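Quansah Alumina Refinery, Runulstead
Residue Filtration and Energy Recovery Project
Progress report to the lender, second half of 2021

Print this page | E-mail this page
Shares: 18 | Comments: 0

Prepared by: Jocelyn Melnyk, project controls
Reviewed by: Omid Bahrami, refinery manager
Issued: January 20, 2022

1. Summary

The project replaces the wet disposal of bauxite residue at Runulstead with filter pressing and dry stacking, and recovers part of the heat now lost from the digestion flash train. The reporting period closed at the end of December. Civil works for the filter building are complete. Two of the four filter presses are on their foundations and the third has been delivered to the site. The heat recovery package is behind the baseline, for the reasons given in section 4.

Drawdown under the facility remains within the approved profile. No change to the total loan amount is requested. The refinery does request a change to the date of one milestone (section 7).

Production was not interrupted by construction during the period. The one tie-in that required a shutdown, the underflow header from the last washer, was done inside the planned maintenance stop.

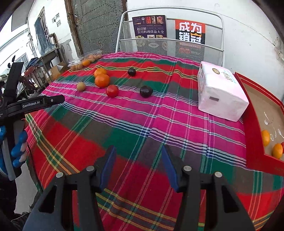 2. Filter building and presses

The building frame, roof and crane rails were handed over by the civil contractor, Tosura, with a punch list of 105 items. Most of these concerned handrail finish, drain covers and missing tag plates. Items affecting crane operation were closed before the first lift. The remainder are being closed floor by floor and are not expected to affect mechanical work.

Presses 1 and 2 have been leveled and grouted. The plate packs have not been installed and will stay in storage until the overhead dust sources are finished, meaning the roof vents and the cable tray above the east bay. Press 3 arrived with damage to the packing of one hydraulic unit. The unit was inspected with the supplier's representative on a video call and no damage to the unit itself was found. The supplier has extended the warranty on that unit in writing.

Press 4 is still at the supplier's works. Factory acceptance is planned for the first quarter. Rima Saliba will attend for the refinery, with the lender's engineer invited as before.

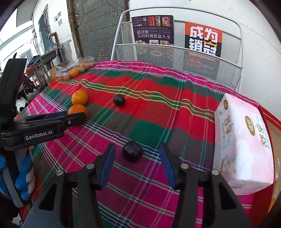 The feed pumps are on site and have been set on temporary supports. Alignment will follow once the suction piping is welded. Spool fabrication is complete for the suction side and partly complete for the discharge side, where two drawings were reissued after a clash with the crane access platform. The reissue cost was absorbed within the piping package.

3. Dry stack area

Stripping and compaction of the first cell are complete. The liner subcontractor placed the base liner over the northern part of the cell before the rains and has demobilized. The southern part will be lined after the ground dries. The seepage collection drain is in place along the whole perimeter and discharges to the existing return water pond.

Four new monitoring bores were drilled. Baseline samples have been taken from each and sent to the external laboratory. Results for pH, sodium and aluminum will be reported as a separate annex once the second round is available, as agreed with the lender's environmental adviser.

4. Heat recovery package

This package is the main source of schedule risk. The shell-and-tube exchangers were ordered from Vandska on the original dates, but tube supply slipped twice. The current promised shipping date is 18 weeks later than the contract date. The refinery has issued a notice under the delay clause and has reserved its position on liquidated damages.

Gifty Sowah's group reviewed three options: accept the delay, source tubes from another mill, or install in two stages. The second option was dropped when the alternative mill could not provide material certificates in the required form. The third is preferred -- the first two exchangers can run on their own and deliver part of the steam saving while the others are being finished. The control logic needs a small revision, which is in hand.

5. Cost

Committed cost stands within the approved budget. Contingency use in the period was limited to the following:

- Additional rock excavation under the west wall of the filter building
- Relocation of a buried fire water line not shown on the as-built drawings
- Temporary power for the crane, 200 kVA, after the permanent feeder was delayed

Freight remains under pressure. The forecast for ocean freight on Press 4 has been raised, and the increase is carried in the forecast to complete.

6. Health, safety and workforce

There was no lost-time injury in the period. One first aid case was recorded, a caustic splash to the forearm during flange opening. The job hazard sheet for that task has been revised and line draining must now be signed off by the shift supervisor. Peak workforce on the project was 563, including subcontractors. Community liaison remains with Aba Opoku. Two grievances were received, both about truck traffic on the quarry road; one is closed and one is open.

7. Milestones and request

The refinery requests that the milestone "heat recovery mechanical completion" be split into stage one and stage two, with the second moved to follow the revised exchanger delivery. All other milestones are unchanged. A marked-up schedule is attached as Annex B -- Annex A is the drawdown statement and Annex C the punch list extract.

Print this page | E-mail this page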